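Banesgate HG Hand-Held Gripper
Demonstration recording for manipulation learning 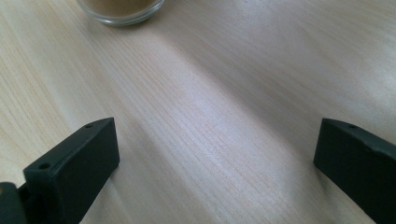 View from the gripper camera, fingers open, glass bowl on a wooden tabletop.

Overview

The Banesgate HG is a hand-held gripper for recording manipulation demonstrations without a robot arm. The operator holds the tool, carries out the task by hand, and the camera on the tool records the work from the same viewpoint the policy will use later. Both fingers stay in view when open, so finger position can be read from the video as well as from the encoder.

Fingers

The fingers are matte dark plastic with blocky tips and flat faces. They are sold in matched pairs. Do not mix a worn finger with a new one; the width calibration assumes a symmetric pair. After changing fingers, run the width routine (Tools > Width) before the next recording.

Specifications

Recording time per charge: 170 minutes
Trigger: continuous, proportional to opening
Finger fasteners: 2.5 mm hex
Warm-up before first recording: 5 minutes
Internal storage: 4000 episodes at default length
Data port: USB-C
Operation: left or right hand

Recording procedure

Start each episode with the fingers open and the work object in view. Press the side button once to start and once to stop. Episodes shorter than two seconds are discarded. If the operator makes an error, hold the side button to flag the episode. Flagged episodes are kept in a separate folder and are excluded from export unless selected.

Transparent containers and fine material

Glass bowls and jars give weak edges on video. Vary the position of the container between episodes, including positions near the border of the view, and vary the direction of the light. Window light across a table is acceptable if exposure is locked before the first episode. Brush the finger faces after work with powders or sand. Do not use compressed air near the trigger housing.

Export

Recordings are exported with the Elham desktop utility as video plus a table of tool pose and finger width, one row per video image. Time stamps are aligned at export. Raw files are not altered.

Included

Gripper body, one pair of fingers, calibration board, hex key, USB-C cable, wrist strap. The carrying case (Urquhart, small) is ordered separately.

Ordering and support

Lead time is 8 working days. Orders received after noon on Friday are entered the following week. Finger pairs ship from stock.

Orders: Funmilayo Aliyu
Calibration and repair: Eduard Procházka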